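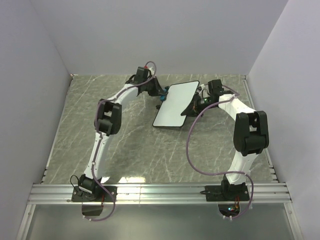 Have you looked at it with the lights off yet, the Skillo helpdesk wanted to know, and does the patch move when you do? Fair questions, and I hadn't done either. So this ticket is now a proper log, and I've had a lovely time filling it in!

**Ticket:** 526
**Product:** Trika floor panel, grey marble pattern, gloss finish, 1,000 mm wide
**Opened:** 26th May
**Problem:** bright patch near the front edge, plus a dull area I first took to be the same thing
**Status:** solved (one small question left at the bottom)

### What I first reported

The panel sits on the floor of the box with the pale walls going up from it on the left, the back and the right. I love how it looks, the thin white veins running off mostly on the diagonal are what sold me on it. But there is a bright patch towards the front, and when I ran a finger over that part it felt slightly tacky. I put two and two together and wrote in asking if the gloss had failed.

### Checks, in the order I did them

**1. Lights off, blind up.** The bright patch went completely. Daylight only gave me a soft even sheen across the panel. Good start!

**2. Lights on, move my head.** Patch came back and followed me. Crouching brought it forwards, standing on a step pushed it back. So that is plain reflection off the gloss, and I take back everything I said about it.

**3. White board held over it.** The helpdesk suggested shading the area with something flat and pale. I used a white board and held it level over the front half. With the glare gone I could finally see the surface properly, and there *was* a dull smear left, about where I'd felt the tackiness but a bit to the left of it. Two separate things, then. Brilliant tip, I'd have chased the wrong one all week.

**4. Dry cloth.** Smear moved around and got wider. Don't do this.

**5. Warm water, drop of washing-up liquid, soft cloth.** Tackiness gone, smear fainter, still there if you know the angle.

**6. Bunnag gloss rinse, half strength.** I had some left over from the kitchen worktop. Left it on for 7 minutes, wiped it off with a damp cloth, then dried straight away with a clean one. No smear at all! I got down with the board again and checked from both sides and it's as clear as the rest.

### Things I got wrong on the way

- I'd been wiping across the panel. Wiping in straight lines from back to front leaves far fewer marks, and any you do leave are easy to spot against the veins.
- I used the same cloth for the panel and the walls. The walls are a very pale lavender white and show everything, so now there's a separate cloth for them.
- My first try with the rinse was full strength and it left a rainbow film. Took two goes with clean water to shift.

### Reply from the helpdesk

> Thanks for such a thorough write-up. The tacky area sounds like residue from the protective film the panel ships with. It can hang on near an edge if the film was peeled slowly. Half-strength rinse is fine on the gloss finish. Please keep anything gritty or creamy away from it. If the reflection bothers you, we do the same pattern in matt, or you could try moving the lamp back by 33 cm or so as a first step.

I did peel the film slowly. I peeled it *very* slowly, it was the best bit.

Moved the lamp back this afternoon (exactly 33 cm, tape measure and everything) and the patch is smaller and softer. I'm keeping the gloss. The shine makes the grey look so much deeper and I'd miss it.

### Still open

The lower grey panel in front of the rail has a smoother look with a bit of a sheen as well. I haven't used the rinse on that one. It came in a Busex box with no care leaflet, so could someone tell me if half-strength rinse is safe there too, or should I stick with soapy water? No rush at all, it only needs a dust at the moment.

**Update:** soapy water only for the Busex panel, says the helpdesk. Happy for this to be closed, and thank you!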